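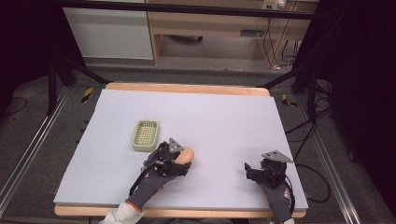 CHORES DESK: Eggs, baskets and the question of force

Putting an egg in a basket is a poor benchmark for strength and a good one for nearly everything else. The object is smooth, it rolls, its widest point is not where a planner would like it to be, and the margin between holding and crushing is small. It also has to be let go of, a step that gets less attention than the grasp and causes a large share of the trouble.

Bresholm's spring trial in Sevthorpe covered this task along with two others from the kitchen list, folding a dish towel and closing a zip bag. The arms were fixed to a bench, the grippers had two fingers each, and the policy was trained on human demonstrations only. Saturnino Calvo's write-up reached members in May. He reports 225 attempts at the egg task, of which 77 ended with the egg in the basket, intact, and the gripper clear of the rim. Attempts that needed a hand from the operator were scored as failures.

The failures are more useful than the total. Few eggs were crushed. Most of the losses came at the basket wall: the arm arrived at the correct height for the egg and the wrong height for the fingers underneath it, touched the rim, and stopped. A person corrects for this without looking, by tilting the wrist. The trial policy tilted late or opened early. Calvo puts this down to demonstrations that nearly always began with the basket in the same place, and he has asked for more variation in basket angle before the next round.

The second hand is the other open item. People doing this job with two hands tend to steady the container with the free one. In Sevthorpe the idle arm stayed parked in all 3 test blocks. With a light basket that costs accuracy, as any contact with the wall moves the target.

Karagiannis, who ran the same list last year at Bevcombe with suction cups, got better numbers on eggs and could not attempt the towel at all. This remains the usual trade. A cell built for one product handles it well, and egg packing lines have done so for decades. A household needs one pair of hands for eggs, towels and bags, in any order, on whatever surface is free.

So, can a machine put the groceries away yet? Under bench conditions, one item at a time, sometimes — at a pace few households would accept. Members who want the scoring sheet for their own benches can request it through the newsletter address. Please state the finger width of your gripper when writing, as the sheet comes in 2 versions.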